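Zeltden Heated Drying Rack – Owner's Guide
Section 4: Drying woollens and other knits

If you have worked your way through Section 3, your rack is up, level and plugged in, and you have probably already dried a load of tea towels on it just to see. Good on you! Knits ask for a bit more patience, so please put the kettle on and read this section through once before you start.

Before you begin

You will need the flat mesh shelf (it is packed under the side wings, and plenty of people miss it), two old bath towels and a tape measure. The mesh shelf holds up to 6 kg of damp washing. A soaked jumper weighs a good deal more than you would expect, so always press the water out first.

CAUTION: Never hang a wet knit from the heated bars. The weight pulls the shoulders out of shape, and no amount of steaming will bring them back.

Setting up the shelf

1. Switch the rack off at the wall and let the bars cool.

2. Fold both wings down until you hear the click. If there is no click, the small grey catch near the hinge is still turned in – give it a quarter turn and try again.

3. Lay the mesh shelf across the top bars with the hooked side facing away from the switch.

4. Press down gently at each corner. A little give in the middle is normal.

Drying the garment

5. Roll the knit up in a towel and lean on it. Don't wring it, however tempting that is.

6. Unroll it and move it to the shelf with both hands underneath, as though you were carrying a sleeping cat.

7. Ease it back to the measurements you took before washing. (You did take them, didn't you? If you didn't, a similar jumper from the cupboard makes a fair guide.)

8. Turn the dial to LOW and set the timer to 7 hours. Turn the garment over once, somewhere near the middle.

Note: The rack draws 700 watts on HIGH and 185 watts on LOW. Knits never need HIGH. Our tester Duyên Tô dried a whole winter's worth of cardigans on LOW in a chilly laundry and was very happy with all but one, and that one had been through a hot wash first.

Finishing off the rack

9. When the timer stops, feel the cuffs, the collar and the underarms. These thick parts are always last. If they are cool to the touch, give them another hour.

10. Spread the garment on a bed over a clean sheet and leave it overnight before folding it away.
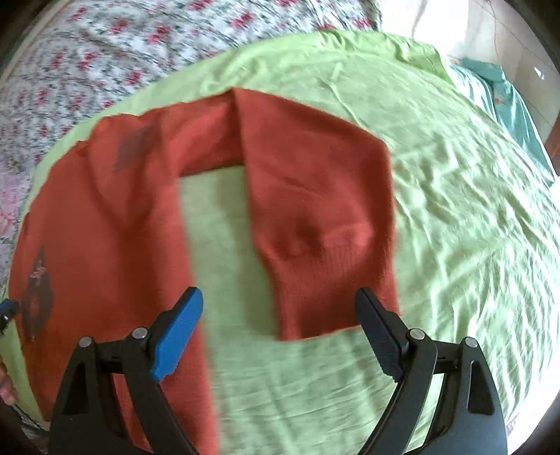
Page last changed: January 9, 2022

11. Fold each sleeve in across the body, one at a time, and smooth the ribbing with the flat of your hand. Open-fronted knits can be done up first or left open, whichever you like.

12. Store folded, never on a hanger. Printed motifs are best kept to the inside of the fold, with a sheet of plain tissue over them if you are putting things away until next winter.

Note: A fuzzy knit will leave fluff on the mesh. Brush the shelf with a dry nailbrush before the next load, and please don't put it in the dishwasher – the coating will not thank you.

If the shelf sags, or the timer stops early, turn to Section 6 before ringing us. Spare catches and mesh clips can be ordered from the Zeltden parts desk; ask for Prasetyo Sinaga and have your model number handy. You will find it on the silver label underneath the left wing.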